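Week 9 — when the tracking goes (handout, read before lab)

Fault for this week: pose jump on a hand-held gripper. The Vulla log runs clean to sample 2000, then the right gripper "teleports" and the trajectory is garbage until 2795. No error raised. Software carried on recording, so the bad stretch went straight into the training set.

Usual suspects — marker hidden, cable snagged, strap creeping over a marker face. Check the boring ones first.

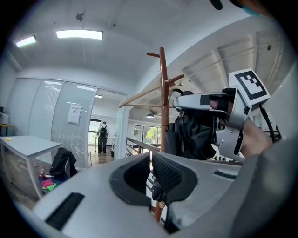 Fig. 1. Second gripper raised, marker up. Note the cable and the strap over the arm.

A flat marker gives you one face. Turn your wrist far enough and its gone. A cube shows more faces but hands, sleeves and furniture can still block it. Also keep an eye on where you're walking, esp. near a railing or stairs. Stop first, then look at the screen. 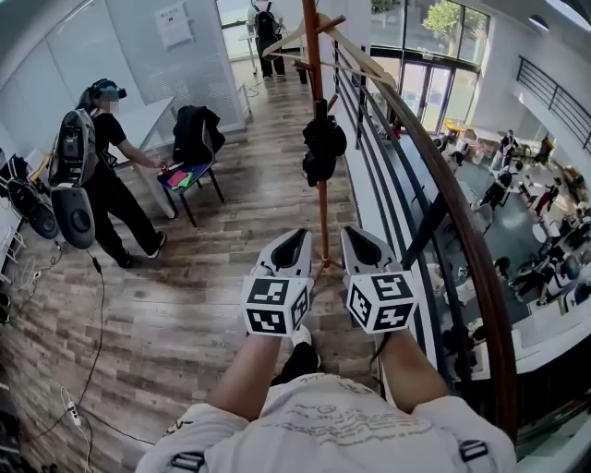

SAFETY AND STOP RULES

Cables off the walkway before anyone straps in. Call "stop" out loud — everyone stops, no finishing the grasp. Never replay a log with a jump in it on the Dredik arm, it will try to folow.

Fault sheets due Jun 11, 2026.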